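Visit to the Urkemeck paper mill, Derkow

The mill at Derkow opens its gates to outside visitors each August, when one of the two machines is down for its annual stop. Our group was met at the lower gate at 9.30 by Bujar Stan, the shift engineer, and issued with ear defenders and overshoes. Bags were left in the gatehouse.

Urkemeck makes uncoated specialty papers, chiefly filter base and interleaving tissue. Pulp arrives baled from two suppliers and is broken up with warm water in a vertical pulper. Consistency at discharge is kept near four per cent. From there the stock passes through a pressure screen and a pair of conical refiners. Stan spent some time on the refiners, whose plates had been changed the week before. The old set was laid out on a pallet for comparison, and the wear on the bar edges was plain enough to feel with a thumbnail.

The running machine is narrow by modern standards, with a trimmed width of just under two metres. It was making a filter grade at 41 grams per square metre. The wet end is original apart from the headbox, which was replaced when the mill passed to the Lullov group. The dryer section has 18 cylinders in three groups, each with its own steam control. Condensate is returned to the boiler house, and the hood exhaust heats the incoming air through a plate exchanger. I asked about heat recovery in winter and was told that the exchanger is bypassed below a set outside temperature to prevent icing. The set point was not given.

The second machine was open for inspection. Its press felts had been removed and the suction roll was on stands in the bay, waiting for a new cover. Access was limited to the walkway on the drive side.

Water is drawn from the river under licence. Consumption has fallen to 12 cubic metres per tonne of paper, mostly through reuse of clarified white water on the showers. The clarifier is outdoors, behind the bale store, and smells less than expected. Sludge goes to a brickworks.

After lunch in the canteen Mimoza Georgiou took us through testing and development. The conditioned room is held at 23 degrees and 50 per cent relative humidity, and samples rest there for at least four hours before tensile, burst and air permeability are measured. 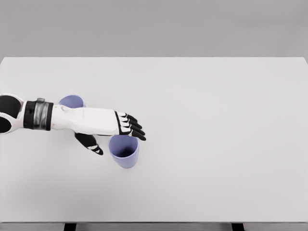
Simulated view: arm and plain white tabletop.

The last stop was the finishing hall, where reels are slit, wrapped and weighed. Two slitters were working and a third was being fitted with new knives. Broke from the edge trim is blown back to the pulper through an overhead duct, audible throughout the hall.

Questions were taken in the training room for 20 minutes. Most concerned energy prices. Visits are arranged through the Derkow gatehouse, and sturdy shoes are required.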